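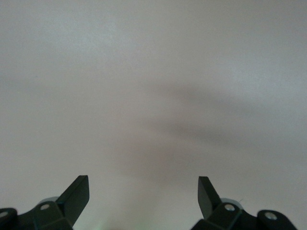
Guncombe, 8 January 2020

Voters in the Chisholm ward will go to the polls next month to fill the council seat left vacant in December, and residents who are not yet on the electoral register are being asked to apply now.

Five candidates have been confirmed for the by-election. Their names, together with those of their proposers, are listed on the notice at the Guncombe council offices and in Chisholm library. Copies can be posted on request.

The seat became vacant when the sitting member moved out of the district. The winner will serve the rest of the current term and will be able to stand again when the whole council is next elected.

Anyone who was registered for the general election and has not changed address does not need to apply again. People who have moved within the ward, or into it, must make a new application even if they are already paying council tax at the new address. Applications can be made online or on a paper form. Applicants will need their National Insurance number and date of birth.

Polling stations will be open from 7am until 10pm. There will be four in the ward. Voters who normally use the Irnus Road school should check their poll card, as that station has moved to the Drernik Hall for this election. The hall has level access from the car park and a low-level polling booth. A large-print version of the ballot paper will be on display at each station.

Mieke Vandenberghe, elections manager at Guncombe council, said: "By-elections are easy to miss, particularly so soon after a general election. At the last one in this ward we had 89 people contact us after the deadline, and by then we could not add them. If you have moved, please send the form in this week."

Postal voters will receive their packs by second class post. The signature and date of birth on the statement must match those held by the council. Packs can be handed in at any Chisholm polling station on the day, but not at the library.

The count will begin at the council offices once all the boxes have arrived. The result will be put on the council website overnight.

Poll clerks are also needed. Training takes place at the council offices and there are 20 places. Applicants must not have worked for any of the candidates in this election.

Ends

Media enquiries: Communications team, Guncombe council offices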